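Print | E-mail
Reading time: 2 min

Huritz wants us to wash our jeans less. Does the math hold up?

HURITZ — The town water office would like residents to wash their jeans once every 20 wears. It says so on a leaflet that went out in July with the water bills, and it promises big savings if people go along.

How big is harder to say. The leaflet rests on a survey sent to 2,012 homes. Almost 800 wrote back, and they were asked to guess how often they run the washer. No meter was read to check the guesses.

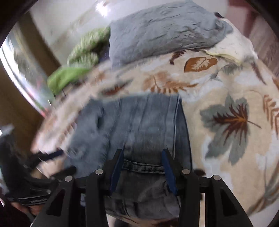
Blue denim jeans, laid out flat.

Saoirse Hegarty, who runs the campaign, said the numbers are "a starting point" and that denim holds up well between washes. Asked how much water the town saved after a similar push for shorter showers, she said those figures were still being worked on. That push ended five years ago.

Tarek Qaisi, owner of the Wadik laundromat, has his doubts too, though he has an obvious stake. "People throw jeans in with everything else," he said. "Take the jeans out and they still run the load."

The leaflet does not deal with that point. It counts each pair of jeans as if it were washed alone.

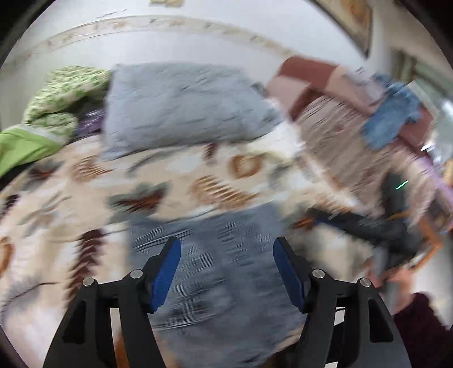
Bedding is next

A second leaflet, due this fall, will cover sheets, blankets and bedspreads. Hegarty would not say what it will recommend. A draft seen by council member Amrit Lemieux uses the same survey, which he said had no questions about bedding in it.

"I'd like to know where the number came from before we print it," Lemieux said.

The water office has not put a price on either leaflet. Lemieux has asked for one.

Print | E-mail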